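Thread on tag team title reigns in small promotions, and why I think Lusmont Pro is handling theirs wrong. March 21, 2022.

1. Lusmont Pro has had tag belts since the company opened. For most of that time they were the second most important thing on the card. Now they get eight minutes before intermission, if they get on the show at all.

2. The current champions, the Stockdale Brothers, have held the belts for 143 days. They won them in November in the main event at Vidham, and it was a very good match. Hot crowd, clean finish, the older brother bleeding from the mouth and grinning.

3. Since then they have defended the titles 2 times. One was a count-out. The other was against a pair of singles wrestlers who had never teamed before and have not teamed again.
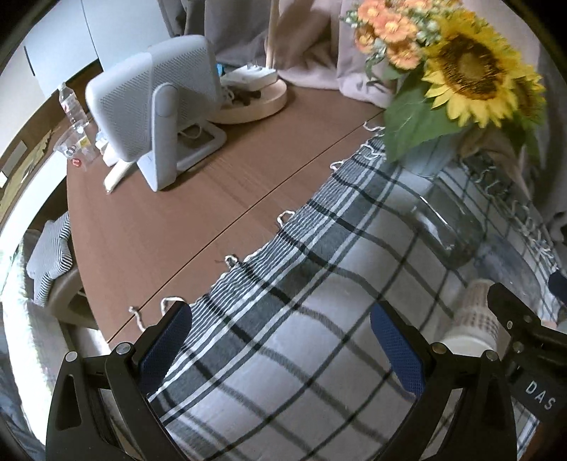
4. A long reign only means something if the champions are beating people. The team before them, Jinadach, held the belts for 116 days and had 13 defenses. Shorter reign, and fans still bring it up at every show.

5. Jinadach also wrestled different kinds of teams. Big guys, high flyers, the old veterans from upstate who could barely run the ropes but knew where to stand. You learned something about the champions each time.

6. The Stockdales can do this. Watch the hot tag from the Vidham match again. The younger one clears the ring, misses the dive, and they rebuild the whole thing from there. There are maybe three teams in the region who could do that without losing the crowd.

7. The problem is the booking. Both brothers have been put in singles feuds. One is chasing the heavyweight title and the other is stuck in a story with a crooked referee. They carry the belts to the ring and then the belts sit on the timekeeper's table all night.

8. I would take them out of both feuds after the next show. Give them a real challenger, two matches, and a stipulation on the second one. Two falls out of three would suit them.
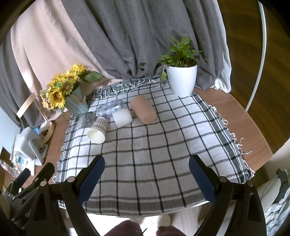
9. Declan Bellamy replied that the singles feuds are the only reason the brothers are over with the crowd at all, and that a 20-minute tag match would have half the building at the concession stand.

10. I don't agree. The Vidham match went longer than that and people stayed in their seats. But he is right that the younger brother was getting no reaction before the referee story - I had forgotten how quiet his entrances were last summer.

11. So keep the referee story and put it in the tag division. Have him call the title match. That gives the younger brother something to be angry about and gets the belts back in the ring.

12. If they drop the titles, I want it to be to a regular team with matching gear and a finisher they do together. Please no more thrown-together partners who break up the next month.

13. Card for the next show isn't out yet. I'll add to this thread when it is.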